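Fiorella Piras started buying old furniture before she had anywhere to put it. Her shop, Drulau, sells small second-hand storage: desk drawers, spice cabinets, sewing boxes, the odd letter rack. She opened it with 1000 euros and a van lent by her brother.

"People think you need big pieces," she says. "Wardrobes, sideboards. I can't lift a sideboard. I can lift a cabinet that goes on a table."

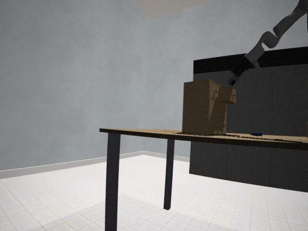
A tabletop cabinet in plain brown.

Most of her stock comes from house clearances. She looks at the runners first, then the back panel, and leaves the finish until last. "A scratch is nothing. If the back has moved, the drawers will never run straight again, and you'll spend two evenings on it."

She had 37 pieces in the shop when we spoke in June, and a waiting list for anything narrow enough to fit beside a bed. Prices start low. The dearest thing she has sold went for 196 euros, to a dentist who wanted it for his stamps.

Repairs are done by Žofie Havlíček, who trained at the Sartori workshop and comes in after lunch. She uses wax on the runners and very little else. "Customers ask me for oil," Havlíček says. "Oil goes sticky and picks up dust. A candle end is fine."

The two disagree about paint. Piras will sell a painted piece as it is. Havlíček would strip every one of them. 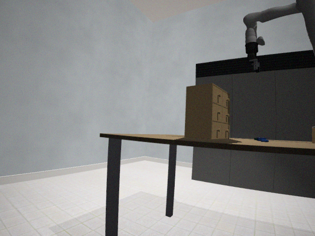
Where to put it

Piras tells buyers to keep wood away from radiators and not to push it hard against an outside wall. "Leave a gap for your hand," she says. She also asks them to empty the drawers before moving house, and says hardly anyone does.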